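Search this notebook Go

Flusbridge gripper, notebook – May

Reprinted both fin-ray pads in the magenta filament after the last pair split at the second rib. Infill down to 15 per cent, same mounting plates. Fatima's calliper check puts both pads within tolerance. Left plate needed the lower hole reamed before the screw would seat.

Moved the handheld trials outside at 9:40 am to get uneven light on the tracker. The workshop bench is too evenly lit to show up dropouts. Glass table, patterned placemat, mouse as the grasp object. 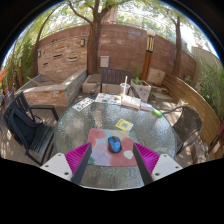
Pads open over the mat, mouse centred, small yellow card on the glass beyond it.

Logged 1,692 poses before stopping; target was 2,000. Tracking was worst low over the glass – I suspect reflections, but have not separated that from the tree shade moving about. Exposure fixed at 900 µs for the whole run. Auto exposure was no better in the Fakmont run.

Pad stiffness feels right by hand. No force numbers yet, as the load cell is still with Farah Pattinasarany.

To do:
– repeat with a cloth under the mat, same exposure
– ream the spare plates
– ask Farah about the colour of the next spool, grey if there is any

2 comments · 0 shares
Last updated 4:15 pm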